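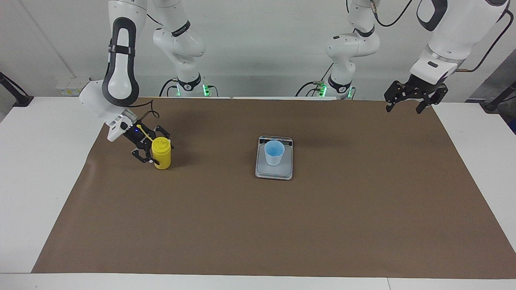
I have been rude about measuring jugs for years, and I'd like to be rude about them in public for once. My last one had lines so faded that I was holding it up to the window and squinting, and even when it was new I never knew whether to read the top of the liquid or the bottom of the curve. A digital scale with a cup sitting on it, like the grey one with the light blue cup on the brown mat, does the whole job (and it doesn't care how good your eyes are). Put the cup on, press the button so it says nought, add your stuff until you get to the number. I will argue this with anyone!

I came round to it when I lived in Sudville, in a flat with a kitchen so small that the bread bin lived on top of the fridge. Something had to go, and it was the jug, the set of cups, the half cups and those awful little spoons on a ring that always come out of the drawer as a set when you only want the one. I bought a cheap Morkar scale to replace the lot. It did 747 loaves before the buttons gave up, and yes, I kept a tally inside the cupboard door, in pencil, which my landlord was not thrilled about.

People tell me weighing is fussy. I think it's the laziest thing going. You want honey in a marinade? Stand the bowl on the scale and squeeze it straight in, no sticky spoon to scrape out with your finger. Oil is the same, and yoghurt, and golden syrup most of all. My flapjacks want 66 grams of syrup and I haven't washed up a syrupy tablespoon since I worked that out.

I'll give the other side one thing, which is that most home scales are hopeless with tiny amounts. My Sirko won't even notice a pinch of yeast. It sits there at nought looking smug until you've put in far too much, and then it jumps. So I do still own a quarter teaspoon. One!

And leave the thing out, that's my other big opinion. A scale that lives at the back of a cupboard under the roasting tins is a scale you won't use. Mine has a permanent spot in the middle of the worktop with whatever I'm pouring from on one side and a cup on the other, and there's a bit of elbow room between them so I'm not knocking things over when I reach across.
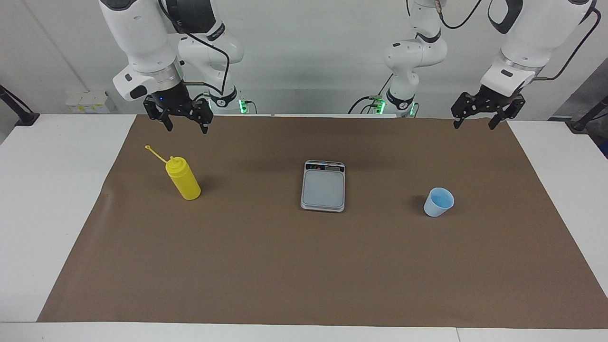 What about recipes in cups?

Convert them once, write the grams in the margin and never think about it again. I did my whole Stidov baking book over a wet week in July and it's the most useful thing I've ever done to a book. A cup of flour came out different every time I scooped it, by the way, with the same cup and the same bag, and I was trying to be careful. If that doesn't put you off then I don't suppose I can, but do at least buy a jug with lines you can read.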